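Countersunk Screw

Print | E-mail
2022-09-16
By Rhydian Edwards

A countersunk screw, also called a flat-head screw, is a threaded fastener whose head is conical on the underside and flat on top. When it is driven into a matching conical recess, the top of the head lies level with the surrounding surface or slightly below it. The type is used where a raised head would catch on clothing, block a sliding part, or spoil the appearance of a finished face.

Terminology

The conical recess is the countersink. It is distinct from a counterbore, a flat-bottomed cylindrical recess that accepts a cylindrical or hexagonal head. The two terms are often confused in trade catalogs, and drawings should carry the correct symbol for each. A raised countersunk head, or oval head, has the same conical underside with a shallow dome on top. The length of a flat-head screw is measured from the top of the head to the tip. Pan-head and cap screws are measured from the underside of the head.

Head angle

The included angle of the head varies by standard. Metric machine screws generally use 90 degrees, and inch-series screws generally use 82 degrees. Aerospace fasteners commonly use 100 degrees, which spreads the load over a wider area and suits thin sheet. A mismatch between head and recess leaves contact only along a narrow ring. The joint may feel tight at assembly and lose clamping force as that ring beds in. 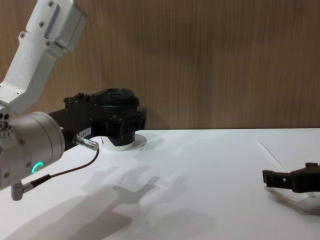

Head choice on covers and housings depends on wall thickness. A countersink cut too deep in thin material leaves a knife edge at the bottom of the hole, and the head can pull through under load. Molded covers are therefore often given a counterbore and a pan or cap screw instead. The color of the fastener is a separate decision. Dark screws on a matte white arm link are easy to locate during service, whereas plated or painted heads blend with the surface and are preferred where the fastener should not draw attention. Black oxide, a common dark finish on steel screws, gives only mild corrosion resistance unless it is oiled.

Seating and alignment

The conical head centers itself in the recess. This is useful with a single screw and troublesome with several, as each head tries to fix the position of the part independently. If the hole spacing is even slightly off, the last screw bears on one side of its cone. Common practice is to use flat-head screws only where the holes are drilled in one setup, or to locate the part with dowel pins. The Dosbridge workshop notes compiled by Sioned Morgan recommend a minimum sheet thickness equal to the full height of the head plus a small cylindrical land.

Driving and removal

Recess types include slotted, cross, hexagon socket and six-lobe. The hexagon socket in a flat head is smaller and shallower than in a cap screw of the same thread size, so it strips more readily. Friction on the cone also raises the torque needed to loosen the joint. A seized screw is usually removed by drilling through the head with a bit matching the thread diameter and turning out the remaining shank with pliers.

See also: Counterbore; Dowel pin; Finishing washer; Thread-locking compound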